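Project Report: Hanging and Putting Away the Clothes in a Small Bedroom

Course project for Home and Textile Studies, Elley College, fall term (handed in October)

So my project was about clothes storage, and I picked it because my own room at the Banport residence is a mess and I wanted a good excuse to think about it. The question I started with was pretty simple: if you have one small bedroom and not much closet, is it better to hang things or fold them? I figured I'd have the answer in an afternoon. I did not!

First, the background stuff. I read the chapter in our course book on fabric care and two housekeeping pamphlets from the library. They mostly agree that knits should be folded and woven things should be hung, and they mostly disagree about everything else. One says to fold a sweater in thirds and the other says to roll it. I tried both with the same sweater and ended up liking the roll better for a deep drawer and the fold for an open shelf – but that's just me and my drawer.

For the practical part I used a set of 12 garments. There were T-shirts, a couple of button-downs, jeans, a sweater, a thin scarf and some sports things. The sports things turned out to be the interesting ones, so they got more space in this report than I planned. I had borrowed half of them from my roommate's side of the room (with permission, I promise).

What I did was put every garment away two ways, leave it overnight, and then look at the creases in the morning. I gave each one a score on a sheet I made up myself, where zero is "wear it right now" and five is "find the iron." I know that is not very scientific. My instructor suggested I do the scoring at the same time of day so the light would be the same, and I stuck to eight in the morning after that, which was painful.

The button-downs did a lot better on hangers, no surprise. The jeans didn't care at all. The scarf was terrible on a hanger because it kept sliding off, and I found it on the floor twice. The T-shirts were a tie if I folded them carefully and a clear loss for folding if I was in a hurry. I'm usually in a hurry.

Hangers ended up being their own little section. I compared wooden ones, wire ones and a pack of plastic ones from the Nestov discount store. The wire ones take up the least room and leave little points in the shoulders. The wooden ones hold the shape best, but they're fat, and on my short rail I lost space really fast. The plastic ones were fine until one snapped under a wet towel, which I guess was my fault.

Then there's the bed. I didn't expect the bed to matter in a storage project, but I do all my sorting on it, and a smooth, made bed makes the whole job easier. You can lay a shirt flat, do up the top button, slide the hanger in from the bottom and lift the whole thing in one go. On a bed with the covers bunched up I kept losing socks. I'd say make the bed first and sort second – it saved me a lot of hunting around.

Slippery athletic fabric is hard to hang neatly, especially if there are straps or trim on it. The straps get caught on the hook, or one side slips down and the other side stays up. My best method was to hold the hanger still in one hand and feed the fabric over it with the other, then straighten the straps last. The storage guide by Wang that I used says to start with the straps, and I tried that too, but they just tangled again.

If I did this over, I'd use more garments and get someone else to do the scoring, because by the end I was definitely rooting for the wooden hangers. I'd also like to try a longer test, a week or so, to see what happens to the shoulders on the sweaters.
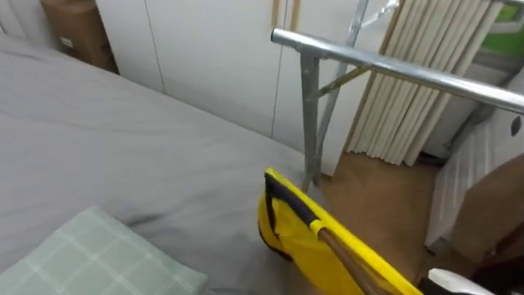
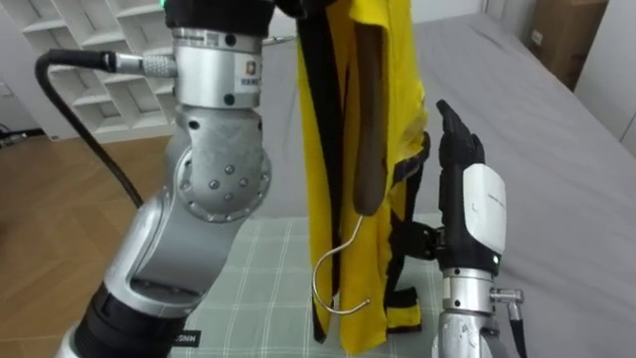 Yellow fabric and a wooden hanger.

What should you do if a sports top keeps slipping off its hanger?

Button or zip it closed if you can, or wrap a rubber band around each end of the hanger so the fabric has something to grip. If it still slides, fold it and put it in a drawer.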